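Kakavden Studio Building – Shared Room Meeting
Minutes, July 18, 2021

Present: representatives of Brurnov, Manska and Szalai. Minutes of the March meeting were accepted with one spelling correction.

1. Wall shelves
The white shelving on the brick wall is to be shared by all tenants. Most of the cubbies in the part looked at are free. Manska asked for the top row, Szalai for the lower part. Agreed, with the middle row kept for common use.

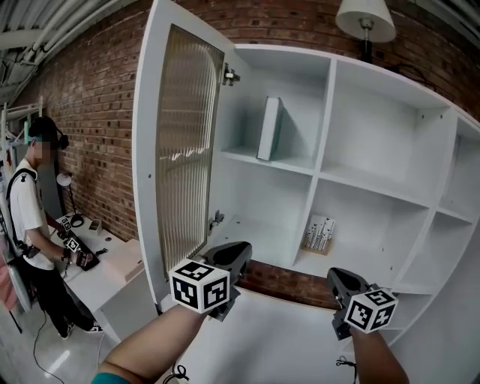 Shelving unit, glass door open. Wooden tray of cards in the lower-middle cubby.

The tray of cards stays where it is until Brurnov has sorted through it. Manska will find out who owns the white item standing in the top left cubby – if it is not claimed it goes to the office.

2. Cabinet door
The tall door with the ribbed glass was discussed. Szalai finds that it takes up too much room when left open. Manska would like it taken off. No decision on removal. Until the next meeting the door is to be closed after use. Brurnov will check the hinge screws. 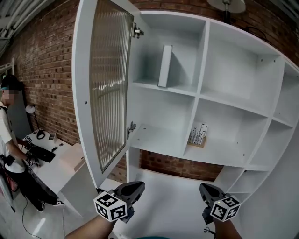 The shelves and open door, with the desk along the brick wall to the left.

3. Desk
The white desk by the wall remains open to everyone. Personal items are to be cleared at the end of the day. A request for a second desk was put off.

4. Labels and costs
Brurnov will order 200 adhesive labels, cost not to go over 25 dollars, split equally. One label per cubby, lower front edge, tenant name only. Szalai asked for colored labels – left to Brurnov.

5. Other business
Key 34 has still not been returned. The light bulb order goes in with the labels.

Next meeting to be set by e-mail.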